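Le retour du cube en bois brut

Par Maribel Tamayo

Chez ma grand-mère, les cubes vivaient dans une boîte à biscuits en fer, et je crois que c'est d'abord le bruit qui m'est resté, cette petite avalanche sur le carrelage qui annonçait une après-midi entière de tours et de ponts plus ou moins solides. Je ne pensais pas qu'un jour j'écrirais sur eux. Et puis, en janvier, en rangeant le grenier, j'ai retrouvé la boîte, et depuis je regarde autrement ces jouets que l'on offre si volontiers et que l'on choisit si vite.

À l'atelier Brullomum, une ancienne scierie où l'on débite toujours le hêtre et l'érable, on a cessé de peindre les cubes il y a 3 ans. Les clients ont d'abord boudé (un cube rouge se vend tout seul, m'a-t-on expliqué en soupirant), puis ils sont revenus, et l'an dernier l'atelier a expédié 1 900 coffrets, presque tous en bois nu. On y aime les fils du bois, les veines qui ne se répondent jamais d'une pièce à l'autre, et aussi cette douceur un peu sèche que le vernis fait disparaître.

Reste la question des tailles, sur laquelle les amateurs peuvent discuter des heures. Faut-il un seul format, bien régulier, ou bien mélanger ? J'ai longtemps été du premier camp. Mais le petit cube posé sur le grand, c'est déjà une cheminée, une tête, un chat sur un toit, et les enfants que j'ai vus jouer ne s'y trompent pas.

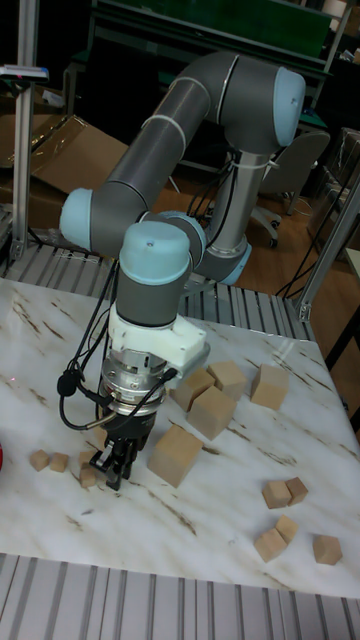
Grands et petits cubes de bois brut, éparpillés sur un plateau blanc à motif marbré.

Pour l'entretien, rien de bien sorcier : un chiffon à peine humide, un séchage à l'air libre, loin du radiateur, et un coup de papier de verre très fin si une arête s'est abîmée. Le coffret Osow, mon préféré, se range dans un simple sac de coton, ce qui m'arrange, car les couvercles à glissière finissent toujours par se coincer chez moi.

Quant à la boîte de ma grand-mère, elle est maintenant sur l'étagère du salon, à portée de petites mains. Il y manque deux cubes, que je cherche encore.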